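Flat Belts, Short Runs

The short flat-belt conveyor gets little attention in the trade. It has few parts, it costs less than almost anything it stands next to, and most of what goes wrong with it can be put right with a hex key. It does, however, decide how well a sorting table works, and the details of surface, rail and bin position deserve more thought than they are usually given at the ordering stage.

Hugo Cifuentes has specified small conveyors for Tolance since the firm moved out of bakery equipment. His preferred arrangement sets the belt into the tabletop, with a narrow metal rail along each long side. A sunken belt lets a box be slid across from the table without being lifted. The rail stops thin items working their way under the edge, and it covers the gap where dust and label backing would otherwise collect.

Working height is set at 900 mm from the floor and measured to the belt, as the table may be packed up on its feet afterwards.

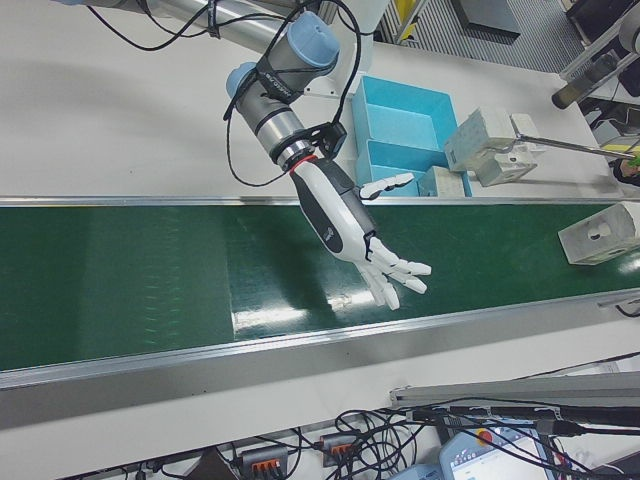 Surface and colour

Green is the common colour for light-duty belting and suits the work. White cartons stand out well against it, and a worn patch can be found by eye. The drawback of a smooth top cover is glare. Under ceiling lights a glossy belt throws back a long white streak, and a pale label passing through it becomes hard to read. Matt covers reduce this but hold more dirt. Eetu Rautiainen, who maintains the tables at Endport, kept the gloss cover and asked for the lights to be moved.

Scratches and pale smudges are mostly cosmetic. Rautiainen wipes the belt with a damp cloth and mild detergent, lets it dry, and checks tracking every 200 running hours. Solvent cleaners are kept away from it. A belt that drifts towards one rail is corrected at the tail roller, a quarter turn at a time, and left to run before any further adjustment.

Bins beyond the rail

Light blue plastic bins are placed on the far side of the belt, one in front of the other. Straight walls make better use of the floor area than tapered ones, though they do not nest for storage. A flat base matters more, as thin packs lie level on it and can be picked up again by the edge.

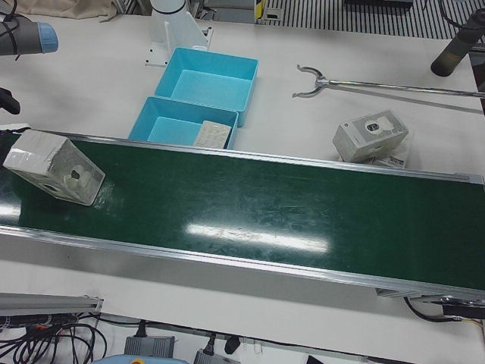
Cartons are the awkward case. One that lies at an angle can reach past the rail and catch on the table, and clear film or tape adds drag wherever it touches. Bogumił Wasilewska, who draws up the packing sheets at Domański, asks for the long side to be set parallel to the rail before the belt is started. Window cartons go with the cutout facing up or to the side, where the contents can be checked without opening the flap.

Cesel supplies replacement belts ready joined, in 2 cover finishes. Fitting one means removing a side rail, and the rail screws should be tightened only after the new belt has tracked straight.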